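How to Wash a Stuffed Animal Without a Funeral

Sooner or later the bear smells like the car. You will be told he likes it that way. Pick a school morning and move fast.

First, check him over. Tug gently on the eyes and nose, feel along the seams, and sew up any gap before he goes near water. If he rattles, talks or sings, he gets a sponge bath and nothing else.

Put him in a zippered pillowcase with a towel for company. Cold water, gentle cycle, half the soap you think you need. My friend Noura Issa once used a full cap and spent the evening rinsing a rabbit in the tub.
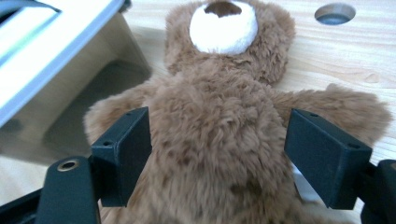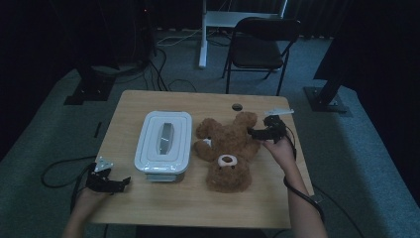

Skip the dryer. Hot air turns long fur into something like a doormat, and there is no cure I know of. Press the water out with a dry towel (no wringing, he has a neck), then set him by a fan and turn him every couple of hours. A thick one can take nearly two days. Squeeze the belly before you call it done, as the middle is always last.

When he's dry all the way through, go over the fur with a soft pet brush, short strokes, starting at the tips.

Then put him back exactly where you found him and act natural. If questioned, blame the rain.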